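Skemeo 紙工メモ
@skemeo_shikou
2019年8月6日

帯状の折り加工についてのメモ。平らな色紙を長手方向に折って、幅の広い帯にするだけの作業だが、ずれの出方に癖があるので連投で残す。用途は棚の見出し帯と束の巻き帯。糊は使わない前提。

1
用紙は無地のピンク、艶なし。銘柄はPornanoの70g/m2。印刷がないので表裏の判断は手触りと斜光で行う。表のほうがわずかに平滑。判断がつかないときは隅を軽く曲げて、戻りの弱い側を記録しておく。表裏より目の方向のほうが仕上がりへの影響は大きい。

2
目の確認。紙を手のひらに載せて両端の垂れを見る。垂れの大きい方向が目に直交する方向。折り線は目と平行に取る。直交に取ると折り山の繊維が割れ、濃い色の紙では白っぽい線になって残る。ピンクは中程度。紺や黒はもっと目立つ。

3
筋入れの当て物は金属に限る。樹脂の定規は長く使うと縁が丸くなり、筋の位置が手前に寄る。縁が直線であること、裏面にバリがないこと、この2点を使う前に確かめる。表面の擦り傷は問題にしない。縁の欠けは問題にする。

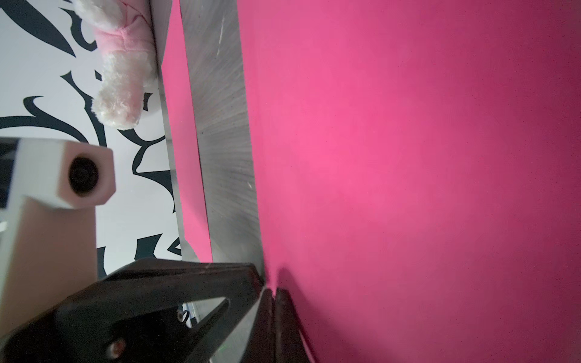

4
筋は1回で深く入れず、弱い力で2往復。押し込む量より、当て物が動かないことのほうが効く。押さえは端を持たず、長さの中央寄りと手前寄りの二点。中央だけだと回転する。端だけだと中央が浮く。

5
筋入れのヘラはLimateckの骨ベラを使用。先端の半径が大きいので紙を切らない。鉄筆でも代用できるが、70g/m2では裏に抜けることがある。インクの切れたボールペンは推奨しない。切れたつもりのインクが出る。

6
下敷きについて。硬すぎる台の上だと筋が浅い。カッターマットは柔らかすぎて筋の幅が広がる。落ち着いたのはコピー用紙を3枚敷いた机上。敷いた紙に跡が付くので、紙サイズを変えるときに交換する。同じ寸法を続けるあいだはそのままでよい。

7
折りの順序。中央から外へ向かってならす。端から端へ一方向にならすと、紙が逃げて終端側で上下の層がずれる。薄い紙ほど逃げ量は小さく見えるが、長さが出ると同じだけ目立つ。

8
ずれの許容値は終端で1mmとしている。これは見た目の基準ではなく、巻いたときに内側の層が外へ出てこない限界から決めた。見出し帯として棚に貼るだけなら2mmでも使える。巻き帯に回すものとは箱を分ける。

9
縁がずれた場合、外側の層を基準に断裁して揃える方法と、開いて折り直す方法がある。折り直しは筋が二重になるので、ずれが許容値の倍を超えたときだけ。それ以下は断つほうが早い。断ち代を最初から30mm見込んでおけば、幅の不足は起きない。
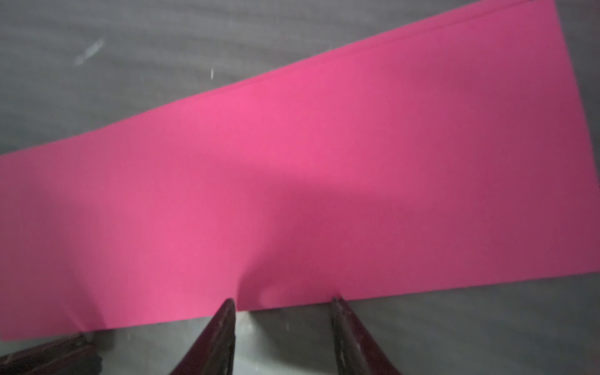

撮影:Cledwyn Hughes(Skemeo)

10
層のずれは上から見ると縁に沿った細い筋として出る。平行なら送りのずれ、片側へ向かって開いていくなら角度のずれ。前者は突き当ての位置、後者は折り始めの合わせが原因。対策が別なので、断裁の前に区別しておく。

11
角度のずれは両端の幅を測れば数値になる。左右の差を長さで割るだけ。目視だと斜めに置いた紙で必ず間違えるので、測るときは机の縁に平行に置き直す。遠近で手前が広く見える分も差し引けない。測ったほうが早い。

12
照明。ピンクは光の当たり方で色の印象が大きく変わる。明るい部分は蛍光色に近く、影の部分は赤紫に寄る。色むらの検品を手元灯でやると誤検出が増える。検品だけは天井灯の下で、自分の影が落ちない向きに立ってやる。

13
折り山の圧着は重しで。辞書を載せて一晩置く。急ぐときはヘラで押すが、艶なしの紙は擦るとテカる。当て紙を1枚挟む。当て紙は白の無地。色紙を当てると濃色が移ることがあり、Jenkinsの棚用に作った分はこれで数枚やり直した。

14
湿度の影響も書いておく。7月に折った分は、置いているあいだに折り山が少し開いた。紙が湿気を吸うと折りの戻りが大きくなる。対策は、折る前に作業する部屋へ紙を出しておくこと。包みを開けてすぐ折らない。開封後の残りは包装紙で巻き直し、立てずに平置き。

15
数量の記録。今期の予定は3,839本、昨日までに2,274本。残りは見出し帯が中心なので、断裁の工程は省ける見込み。巻き帯は先に終わらせた。寸法の切り替えは一日一回までにしている。切り替えのたびに突き当てを合わせ直すので、そこで角度のずれが入る。

16
突き当ての合わせ方について質問が来ていたので追記。基準にするのは紙の断裁面ではなく、机に貼った金属の直線。市販の紙でも四辺の直角は保証されない。長辺を当て、短辺は当てない。両方当てようとすると、どちらかが浮く。

17
保管は伏せて平積み。折り山を交互に向けると山の高さが揃う。同じ向きに積むと折り山側だけ高くなり、崩れる前に下のほうが曲がる。輪ゴムはかけない。縁に食い込みの跡が残る。束ねるなら余った帯を巻く。

18
次は筋の深さを変えた比較を載せる。紙は同じもの、ヘラも同じもので、下敷きの枚数だけを変える。測り方は9と11のとおり。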